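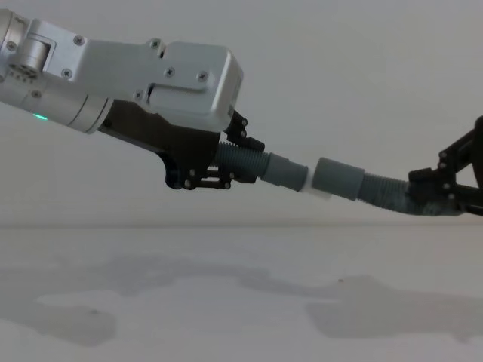

I picked women's college volleyball for my sports culture report, mostly so I could count sitting in the Stillitz gym as homework. My question was simple: does a louder student section go along with better serving by the home team? Anju Pandey and I split the matches. She kept the serve sheet and I rated the noise from one to five (very scientific, I know!).

The gym holds 4,000, and for the Jornent match in May it was packed and my ears rang all the way home. We logged 700 home serves over the season, and 76 were aces. The loud nights did have more aces - but they also had more missed serves, which I didn't expect at all. Coach Ranasinghe thinks players just swing harder with a crowd behind them. Next time I'd borrow a real sound meter and track the visitors' serves too.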